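Print this page | E-mail this page

Sorting small hand tools into open mesh baskets: how do you divide them up?

Posted by Gitinby

I've taken over the bench in our shared craft room and I'm trying to get the small hand tools out of the one big drawer they have always lived in. The drawer is deep and everything slides to the back. You put your hand in for a screwdriver and come out with a file, or you get jabbed by something.

My plan is to use open mesh baskets standing on a board at the back of the bench, so people can see what is there and lift a whole basket down to where they are working. I've bought the first few and I'm happy with the size. What I can't settle is how to divide the tools between them. I've tried it by job (everything for fine work together, everything for wood together) and I've tried it by what the tool is made of, with bare metal in one basket and wooden handles in the others. The second way looks tidier but I'm not sure it will last once other people start using it.

There are two other things I would like help with. The thin tools lie at a slant because they are nearly as long as the basket, and they roll over each other when it is moved. And should handles point towards the person at the bench or away? I have had it both ways and people have complained about both.

We have almost 500 small items altogether if you include needles and bits, but those are going in tins and I only want to ask about the hand tools.

Posted by Ornska

I look after a tool store for an evening class and we changed from drawers to baskets in January, so I can tell you how we did it. We keep three on a strip of board along the back of the table, and the front of the table is left clear for working. The board lifts them slightly, which makes it easier to get your fingers into the handle holes at the ends.
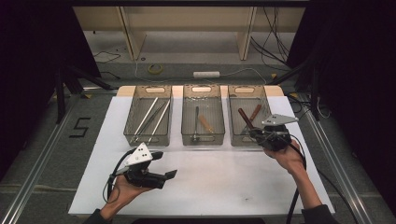

Long metal tools on the left, wooden handles on the right, a mixture in the middle.

We sort mostly by handle. I know it sounds less sensible than sorting by job, but in a shared room people don't agree on what a tool is for. One person's clay tool is another person's glue spreader. Everybody agrees on whether a thing has a wooden handle. When they tidy up at nine in the evening and want to go home, they will put it in the right basket if they don't have to think about it.

The middle basket is for whatever doesn't fit the rule. I would keep one of those. Before we had it, the odd tools were left on the table or pushed in anywhere. I go through it once a month and if there is a lot of one kind I move them out.

For the long thin ones, don't fight the slant. Lay them corner to corner, all the same way, and keep the number low. Four is plenty in a basket of that size. If you have more than that, get another basket and don't pile them up. You can put a piece of non-slip drawer liner in the bottom, cut a little short so it doesn't ruck up at the sides. Take it out and shake it over the bin now and again.

As for direction, we put handles wherever they can be taken hold of without touching the other end, and for anything with a point or an edge the sharp end goes down and away from you. Blunt tools can lie how they like. I did try labels saying which way round things should go and they were ignored, so I took them off.

If you are choosing more baskets, run your thumb along the inside rim before you pay. Some of the cheap ones have wire ends sticking out at the corners.

Posted by Kunusham

Just get a magnetic strip. Baskets fill up with dust and sawdust.

Posted by Zarmeena Hayat

A magnetic strip is no good for anything with a small tip and a heavy wooden handle, they swing round and drop off. I had one over my bench and went back to trays within a few weeks.

I sort by job myself but I work alone, so I agree with Ornska that it may be different for a shared room. If you do go by job, keep it to a few headings that everyone knows and write them on the front edge of the board, not on the baskets. Then if a basket gets put back in the wrong place you can see it straight away.

One thing to add about tweezers and other fine tools. Don't leave them loose under heavier ones, the tips bend and then they are useless. I put mine in a short length of plastic tube with a cork in one end, and the tube goes in the basket with everything else. A toothbrush case does the same job.

Also wipe metal tools before they go in. Mesh lets the air through, which helps, but damp tools resting against each other will still mark.

Was this page useful? Viewed 2,669 times

Print this page | E-mail this page

Contact us | Copyright Huttunen Community Help | Back to top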